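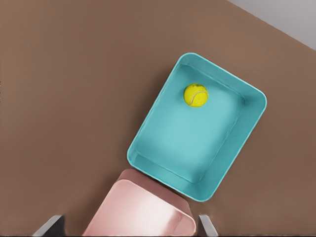
Hauwa Usman wanted to know whether it could do stairs.

"It's an arm," said Lawal Idahosa. "It's bolted down. Also, at the moment, it's software."

She nodded and wrote something on the back of her program. The Flamgate open day had been running since nine, and Lawal had explained the difference between a simulation and a robot to most of Rernville, including a man who had come in to pay a parking fine.

The demonstration was simple. There was a tennis ball, and there was a tray, and on the big screen the arm would bring them together or take them apart, depending on which button Weronika Laskowska pressed. She had rehearsed it 1625 times overnight, by which she meant that the computer had, while she slept under her desk in a coat.

"And the success rate?" asked Sivaprasad Kartha, who had read the leaflet.

"High," said Weronika.

"The leaflet says very high."

"The leaflet went to the printer in February."

Binta Edet from the town paper asked if she could hold the ball. Lawal explained that the ball was made of numbers. Binta asked if she could hold a different ball, then, for the photo, and somebody was sent out to the sporting goods store with six dollars – which left the front desk unattended and let in a school group from Esteves, fifty-nine children, every one of them holding a juice box.

"Does it know we're here?" asked a boy at the front.

"No," said Lawal.

"Does it know *it's* here?"

Lawal looked at Weronika. Weronika looked at her keyboard and pressed the button for the next run.
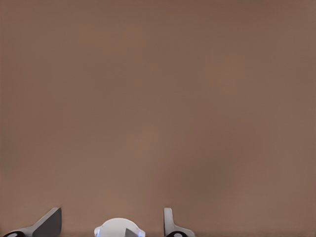
"Start position," she told the room, in the voice of a flight attendant. The boy sat down on the carpet to wait. Hauwa moved up a row.

"My brother-in-law has one at the plant in Kostuvar," she said. "It does doors. Car doors, all day long."

"Does it do stairs?" said Lawal.

"Don't be silly," said Hauwa. "It's bolted down."

Then the sporting goods store called to say that tennis balls came in cans of three, and the can was seven dollars, and did they still want it.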